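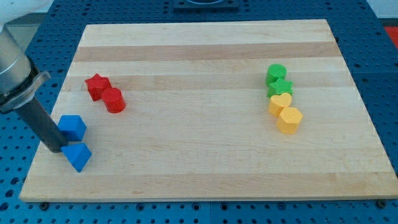
Block station, Soketti project: pushing with a single finger on the wooden board.

The Soketti team at Pirkik has resumed collecting examples for its block-pushing model. The set now holds 458 episodes, each paired with a written instruction such as "move the blue cube next to the red star."

Eight blocks are used, in four colors, with two shapes to each color. Layouts are changed between episodes. Operators are asked to leave open wood between groups where possible -- crowded starts are recorded as a separate set.

On review, 29 episodes were withdrawn because the instruction did not match the motion. They will be relabeled, and the originals will be kept.

Sándor Kovács is responsible for labeling rules. Revised wording for "beside" and "touching" will be issued to all operators in December.

Sessions are limited to 40 minutes per operator.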